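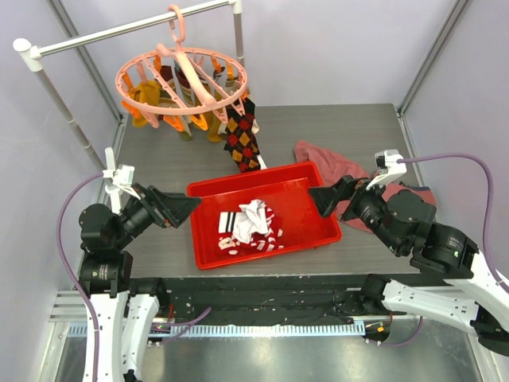
What should a first-year budget for a two-arm workcell cover besides the arms themselves?

The enclosure, the grippers, the wrist cameras, spare parts, and the hours needed to put it all together. Arms take up most of the quote, so the other lines tend to get left out and come back later as change orders.

Notes for Unit 4, equipment planning. P. Garg, June 2026

Work through the Ultstead quote in the packet. It lists 22 line items. Mark each one as capital, consumable or labor before you add anything up. Fingertips and cables are consumables. Mounting brackets are capital if they are bought with the arm – check the date on the order.

Lead times
Goltex grippers: 45 days from purchase order.
Jullerness frame and panels: 19 days, cut to size.
Order the grippers first. The frame can be assembled while they ship.

Contingency
Hold $3,000 for the first year, on its own line. Do not spread it across the other lines, where it can't be tracked.

Test items
Soft goods and the fixtures that hold them (trays, racks, hangers, clips) belong in the budget too. They cost little per piece but get replaced often. Buy duplicates in the same order so that the color and size match.

For next session: redo the quote with one arm instead of two and list which lines do not drop by half. Đorđević chapter 3 covers shared costs.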